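Filed under: Meetings & Minutes
April | Posted by Felicja Adamczyk

Clernard Local History Group, minutes of the spring meeting

Meeting opened at 7:05 p.m. with Ksawery Michalski in the chair. Minutes of the last meeting were approved with one spelling fix (Qaisi, not Quaisi).

Storka Street booklet. Felicja has the text down to 5 chapters. The chapter on the bakery still needs a source for the 1940 fire. Ksawery will check the county newspaper reels. Members agreed to hold the chapter back if nothing is found by the next meeting. 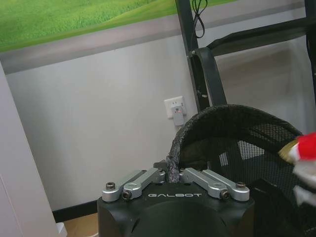
Printing. Curard quoted $314 for the first run with a stapled spine. A glued spine costs more and was voted down. Felicja to ask if the price includes the fold-out map.

Map. The 1940 street names will go in black and the current ones in gray. Mr. Qaisi asked that the mill lane be marked, even though it was never paved. Agreed.

Web page. The old photo index has passed 3000 entries and loads slowly. Ksawery will split it by street.

Other business. The key to the map cabinet is still missing. Anyone who has it should return it to Felicja.

Closed at 8:40 p.m.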